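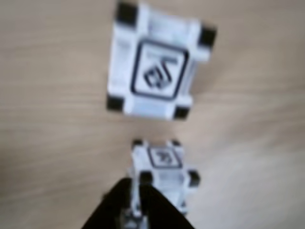
Cube (shape)

A cube is a solid with six square faces, all the same size, and it's the shape most of us draw first when somebody asks for a box. I've been keeping this page going on the Ponham shapes wiki for a while now, so forgive me if it wanders a bit (the sphere page is far tidier, but then Rimantas Stankevičius wrote that one).

The basics

Every cube has six faces, twelve edges and eight corners. Three faces meet at each corner, and they all meet at right angles. It's one of the five regular solids, along with the tetrahedron, octahedron, dodecahedron and icosahedron, and it's the only one of the five you can stack to fill a room with no gaps at all.

To get the volume you multiply the length of an edge by itself and then by itself again. For the surface, square the edge and multiply by six. So a cube with edges of 7 cm holds 343 cubic centimetres and has 294 square centimetres of outside. Double the edge and the surface goes up four times but the volume goes up eight times, which I still find a bit startling when I'm pouring sand into boxes with my nephew!

Cutting and unfolding

Slice a cube straight across and you get a square. Fine, no surprises. Slice off a corner and you get a triangle. But tilt your knife so that it passes through the middle, square on to the long diagonal, and the cut face is a perfect hexagon. Try it with cheese. Firm cheese, please, I've done it with brie and it was a sorry business.

You can also unfold a cube into a flat shape called a net. There are eleven different nets if you don't count turning or flipping them over, and the cross is the one everybody remembers from school. Ditte Þorgeirsson sent me all eleven cut out of a cereal packet last October, and I've still got them in a drawer.

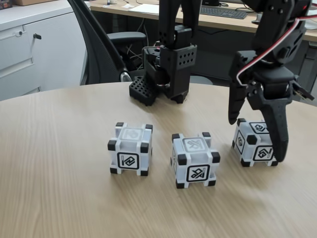 Cubes in everyday life

Dice are the obvious ones. On a standard die the opposite faces add up to seven, so the one is always hiding behind the six. Sugar lumps are often a bit too flat to qualify, and I've measured more of them than I'd like to admit. Ice cubes usually have sloping sides so they'll come out of the tray.

Table salt is my favourite, though. Look at a few grains under a cheap magnifier and plenty of them are little cubes with the corners knocked about. Pyrite does it too, on a much grander scale, and a good lump looks as if it's been cut by machine when it simply grew like that.

Cube numbers

Multiply a whole number by itself twice over and you get a cube number: 1, 8, 27, 64, 125 and so on. If you had 700 small blocks, the biggest solid cube you could build would be eight blocks along each edge. That uses 512 and leaves you a pile to trip over.

Odd numbers have a nice trick here as well. 1 makes the first cube, 3 + 5 makes the second, 7 + 9 + 11 makes the third, and 13 + 15 + 17 + 19 makes the fourth. It carries on like that for ever.

See also

Cuboid
Octahedron
Square
Tesseract (needs work, I've only done the first paragraph)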